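Abro hilo largo sobre aprender español con el paquete del correo. Perdonen los errores, escribo despacio y con el diccionario al lado. 7 de mayo de 2019.

Tiempo de lectura: 6 minutos

1/ Vivo desde hace seis años en un país que no es el mío y todavía hay palabras de la casa que me faltan. Puedo discutir un contrato de alquiler, pero no siempre sé pedir un repuesto en la ferretería.

2/ Me di cuenta con la palabra «mesa». La aprendí el primer día, como todos. Después vinieron mantel, tapete, hule, salvamanteles, camino de mesa, y cada vecina me corregía con una palabra distinta.

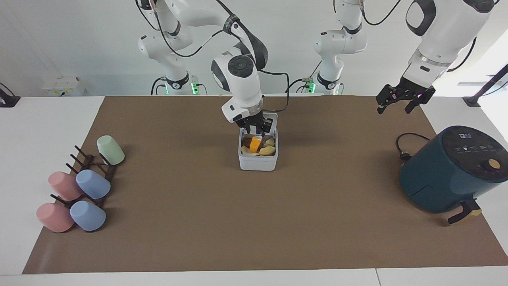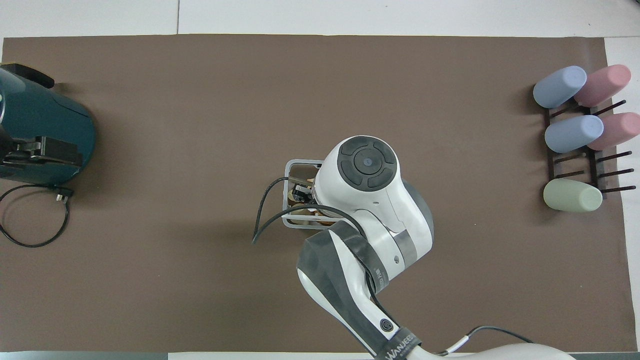
Dos mesas blancas o dos veces la misma, y en las dos lo marrón que va encima: ¿cómo lo llaman ustedes?

3/ Yo diría «tapete». Una compañera de trabajo dice que tapete es solamente el de ganchillo, o el de jugar a las cartas. Para mi casera, en cambio, todo lo que se pone sobre una mesa es mantel, aunque sea de papel.

4/ Busqué en el diccionario y el diccionario les da un poco de razón a las dos. Esto me pasa mucho con el español: llego con una pregunta pequeña y salgo con tres.

5/ Cuando me mudé al piso de la calle del puerto, pedí muchas cosas por internet a una tienda que se llama Privinport. Los nombres de los productos en su página eran larguísimos, y yo los leía como quien lee poesía mala.

6/ «Recipiente hermético cuadrado apto congelador». En mi cabeza era una caja. En la oficina es un táper, y lo escriben de maneras diferentes según quién lava los platos ese día. Una señora de México me enseñó «tóper» y me gustó más.

7/ Con los enchufes tuve un problema más serio. En mi lengua usamos una sola palabra para la pieza que está en la pared y la pieza que está en el cable. Aquí aprendí que «enchufe» puede ser las dos, pero que si quiero ser precisa debo decir «clavija» y «toma de corriente».

8/ Fui a la ferretería Hourani y pedí una clavija. El señor me trajo una pieza de madera para guitarra. Bueno, no la tenía en la tienda, pero me la dibujó en un papel y me explicó que su cuñado toca.

9/ Desde entonces digo «el enchufe, el macho», con un poco de vergüenza, y todo el mundo me entiende.

10/ Otro capítulo es el desayuno. Hervidor, tetera, pava, cafetera, cazo. Durante un año entero llamé «tetera» a mi hervidor eléctrico y ninguna persona me corrigió, por educación, creo. Luego conocí a una argentina en el curso y me dijo que eso es una pava y no hay más que hablar.

11/ Pregunté entonces qué era «pava» para mi casera. Me contestó que la hembra del pavo. Tenía razón también ella.

12/ Empecé a apuntar las palabras en un cuaderno de la marca Nender, cuadriculado, que compré porque era el más barato. A la izquierda pongo la palabra, en el centro el país de quien me la dijo, a la derecha una frase completa que escuché de verdad.

13/ La tercera columna es la que más me ha servido. «Pásame el trapo» me enseña cuándo se usa trapo. Una lista de trapo, paño, bayeta, rodilla y repasador no me enseña nada, solamente me asusta.

14/ («Rodilla» como paño de cocina me lo dijo una persona mayor de un pueblo. Pensé que se burlaba de mí. No se burlaba, está en el diccionario.)

15/ Llevo 41 páginas. Algunas son muy aburridas. La de los tornillos, por ejemplo, la abandoné.

16/ Si alguien está aprendiendo y me lee: en mi opinión vale la pena empezar por la cocina. Es la habitación donde más se habla con las manos ocupadas, y entonces la gente dice las cosas rápido y sin adornos — «dame eso», sí, pero también «dame el colador».

17/ También recomiendo equivocarse en el mercado. En el mercado te corrigen riéndose y te regalan perejil. En la oficina del ayuntamiento no te corrigen, te dan un formulario nuevo.

18/ Una cosa que no he resuelto: los diminutivos. ¿Por qué mi vecina pone la mesa pero recoge la mesita, si la mesa es la misma? Le pregunté y me dijo que ella no dice eso. Lo dice cada día.

19/ Y otra: «cacharro». Me encanta esta palabra. Sirve para la olla, para el coche viejo, para el aparato que no sé nombrar. Mi profesora dice que abuso de ella. Es posible — he aprobado un examen oral gracias a «cacharro».

20/ En agosto vuelvo con mi familia un mes y ya sé lo que va a pasar. Voy a pedir la bayeta en español a mi madre, ella me va a mirar, y yo no voy a encontrar la palabra en mi propia lengua durante un minuto.

21/ El año pasado me pasó con «embudo». Mi hermano todavía lo cuenta en las comidas.

22/ Así que les pido ayuda para el cuaderno. Contesten con la palabra que usan en su casa para lo que cubre la mesa y digan de qué ciudad son. Si pueden, añadan una frase que diría su abuela. Voy a copiar todas las respuestas a mano, con tinta azul, y en unos días pongo aquí las que más se repiten.

23/ Edito porque ya me escribieron varias personas: sí, conozco «carpeta» con sentido de tapete. La tengo en la página 16, con un signo de interrogación. Si la usan en su casa, díganme dónde y quito el signo.

Hilos relacionados
— Palabras de la lavandería que no vienen en el curso
— Por qué digo «vale» cuando no entiendo
— Skakura, la panadería donde aprendí a contar
— Falsos amigos en el menú del día

Contacto · © Todos los derechos reservados · Volver arriba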